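# Why I still buy switches that somebody else has used

Last June our office in Gristhorpe needed to replace the network in two floors, and I had to write the proposal. I asked for four used switches, from a reseller, with three years of warranty. My manager, Natalia Ibarra, read it and asked me if we had become poor. We had not. I simply believe that for a company of our size, 200 people and not many more devices, a new switch is most of the time a bad use of money, and I would like to defend this opinion with some calm.

A switch is a boring machine. It has a fan, a power supply and a chip that moves frames from one port to another. The chip does not get tired in the way that a car engine gets tired. What fails are the fans and the power supplies, and both of these I can change in ten minutes with the spare parts on my shelf. I have had more trouble with new units that came with young firmware than with old units whose bugs were already written down by other people.

The usual answer is that the manufacturer will stop the support. This is a serious argument and I do not want to laugh at it. If a device stands at the edge of the network, with one foot in the public internet, I want security updates for it and I will pay the full price. My firewall is new. But an access switch on the second floor, with its management port in a separate VLAN, is a different case, and it deserves a different calculation.

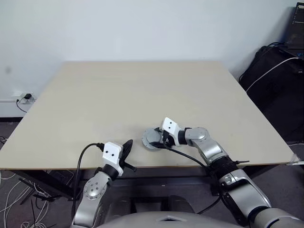
The second answer is about electricity. Here the sellers of new equipment are partly right. One of our older units, a Himska with 48 ports, used 144 watts almost without traffic, and the newer model from the same company uses much less. So I did the calculation for our own centre, with our own tariff, and the saving was real but small. It would need many years to pay back the difference in price, which was 700 dollars for each unit.

Where I have changed my mind is the reseller. In the beginning I bought from whoever was cheapest, and I received two units with licences that belonged to a previous owner. Constanza Montecinos, who did this work before me, had warned me in writing. Now I buy only from Maketon or Espinoza, I ask for the serial numbers before I pay, and I check that the licence can be transferred. If the seller does not want to send the serial numbers, I close the conversation.

I also think that we should be more honest about speed. Our busiest uplink never passes a third of its capacity, even at nine in the morning when everybody opens the mail. For a studio that moves video all day my advice would be wrong – they should buy the fast ports and enjoy them. Natalia signed the proposal in the end, on the condition that I keep one complete spare unit in the cabinet. I had already put it in the budget.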